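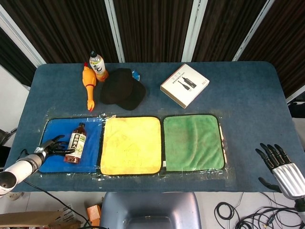
3.2 Wash protocol and fiber collection

Textile samples were laundered in a front-loading machine at the Skorkari test laundry. Before each series the drum was run empty twice at 60 °C, and the filter housing was rinsed with filtered water. Each load held five cloths of the same type and color – mixed loads were avoided so that fibers could be assigned to a source by color under the microscope. No softener was used at any stage. The detergent was a liquid product with no visible solids, passed through a 5 µm filter before dosing.

Drain water was led through a stack of two steel meshes and then a glass fiber filter. The upper mesh caught lint and loose threads, which were dried and weighed but left out of the fiber counts. Filters were placed in covered glass dishes and dried overnight at 40 °C. Blank runs, with no textile in the drum, were made after every fourth load. The mean blank count was subtracted from all results.

Microfiber cloths with bound edges of the kind shown in Figure 2 were treated as one class, whatever their color. Krishnan used a similar grouping but kept cut-edge cloths in the same class, so the two sets of results cannot be compared directly. Cut edges are known to shed more in the first few washes, and we report them separately in Section 3.4.

Figure 2. Square cloths with black edge trim: blue, yellow and green.

3.3 Counting

Filters were divided into 16 sectors, of which four were chosen at random and counted in full at 40x. A particle was recorded as a fiber if its length was at least three times its width. Fibers that crossed a sector line were assigned to the sector holding the larger part. Pieces longer than 2000 µm were logged but not included in the totals, as many of them were bundles that could not be separated without damage.

In all, 272 filters were read by two counters working apart. Where the two counts differed by more than 10 percent, Hatsue Kikuchi made a third count and the median was used. The highest single reading was 1452 fibers in one sector, from a first-wash filter in the Drallura series. Repeat counts of that filter gave values within 3 percent, and it was kept in the data set.

Pale fibers were harder to see against the filter and are probably undercounted. A stain was tried on the Bullov series in September, but it also colored cotton residue – the stained filters were therefore dropped from the analysis.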